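4. Results: what a listing calls a mirror

4.1 The vocabulary of ornament

The corpus, as set out in Section 3, consists of 462 listings for framed mirrors offered second-hand in Skustby, drawn from the Clornlow classifieds site and from the printed sale sheets of Pinach, the town's auction house. The two sources cover the same kind of object and very often, one suspects, the same objects. They don't share much of a language. Pinach catalogues a mirror in a line and a half, nearly always in the order shape, frame, condition, size. Clornlow sellers begin with a feeling and get to the measurements when a buyer asks.

We coded 13 descriptive terms that claim something about style or age: antique, vintage, French, Victorian, rococo, baroque, Hollywood, shabby, regency, provincial, ornate, classic and princess. The last was added after the pilot, once it had become impossible to ignore. Terms were coded only where they applied to the mirror itself, so that "would suit a Victorian home" was left out, as was "my princess has outgrown it", which two coders argued over for most of an afternoon before agreeing that it referred to a child.

On Clornlow, "French" is the term of first resort. It attaches to carved frames, moulded frames, painted frames, and in one listing to a plain rectangle with a gold edge. It hardly ever comes with a claim that the object was made in France. Sellers who knew the maker or the shop tended to say so, and a fair number of "French" mirrors were listed a sentence later as having come flat-packed. We don't think these sellers were trying to mislead. The word works as a colour and a shape, much as "country" does for kitchens, and buyers appear to read it that way. Of the questions posted under the listings, we found many on the subject of wall plugs and none on the subject of France.

"Antique" is more troublesome. The Pinach sheets use it sparingly and with a date range. Clornlow sellers use it freely and often soften it with a second word: antique style, antique look, antique feel, antique-y. The suffix carries a good deal of honesty for its size. When we split the listings by whether the term was softened in this way, the unsoftened group was dominated by a small number of sellers with many mirrors each, and the softened group by people who had one mirror and were moving house. 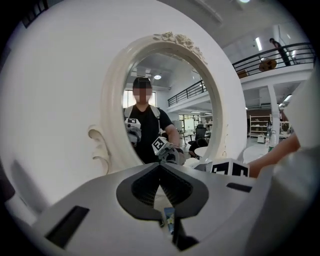 White paint complicates matters further. A gilt frame invites a claim of age, and a dark timber frame invites a claim of weight ("bring a mate"), but a white frame will accept nearly any adjective put to it. White oval mirrors in the corpus were described as shabby and as glamorous, at times by the same seller in consecutive listings after the first had failed to attract interest. We traced 60 relistings of this kind. In most of them the price fell. In a smaller group the price held and the adjectives rose instead, from "nice" through "ornate" to "stunning", with no other change to the text and the same photographs. Whether the mirror itself had become more stunning between June and July is beyond the reach of our method.

Relisting also shows which terms sellers regard as replaceable. Shape words survive nearly every revision. An oval mirror stays oval, even where the seller has given up on every other claim made for it. Style words are the first to go, and they tend to be swapped as a set: a mirror that stops being "shabby" usually stops being "vintage" on the same day. This is consistent with the view, put forward in Section 2, that style terms in informal resale travel in bundles and do their work by keeping company with each other.

4.2 Naming the carving

We had expected sellers to describe carved decoration closely, given that it is what separates one ornate mirror from the next and presumably what the buyer is paying for. They mostly do not. "Lovely detail" is the commonest phrase by some distance, followed by "lots of detail" and "detailing". Pinach does better, with "floral crest" and "scrolled sides", although its cataloguers are paid and the Clornlow sellers are writing in a hallway with one thumb.

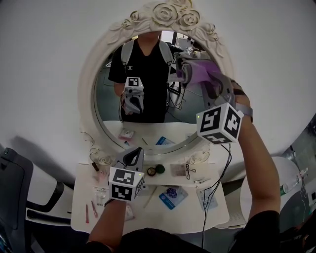

Where Clornlow sellers do name a motif, they name flowers. Flowers are read as a whole, and the species is settled with great confidence. Scrolls, shells and leaves are noticed much less often, even on frames where they take up as much room. The mirror in Figure 2 is a fair test of the habit: the cluster at the top edge includes both roses and leaves, and there are small scrolled curls near the base. Going by the pattern of our listings, a seller would give us the roses, would let the leaves come along free of charge, and would leave the curls for the buyer to discover. A Pinach cataloguer would mention the curls and spoil the effect by calling the roses "foliate". Neither would be wrong, and a reader working from the text alone could be forgiven for picturing two separate mirrors.

The height of a motif seems to matter as well. Decoration at the crown of a frame is named far more readily than the same decoration at the sides or the foot. A dull explanation is available, namely that sellers look at the top of the mirror because the bottom is where they keep their things. Listings for vanity mirrors bear this out to a degree. Several apologised for items on the table, and one asked buyers to note that the hairdryer wasn't included.

4.3 Condition

Condition statements were expected to be the most factual part of the text, and in the Pinach sheets they are: "losses to crest", "glass foxed", "later paint". Clornlow sellers prefer to report the absence of trouble. "No chips" is common; chips are rare, and appear as "character". The glass itself attracts little comment, except for an assurance that any marks will wipe off. We note that this assurance was given by people who had, by their own account, owned the mirror for years.

The Jayawardena price guide, which both groups of sellers cite when it suits them, advises that repainting lowers the value of a carved frame. Pinach discloses repainting as a fault. On Clornlow it is a selling point, frequently the leading one, and is described with evident pride in the number of coats. We return to this disagreement in Section 5, where asking prices are compared with the prices eventually marked as paid.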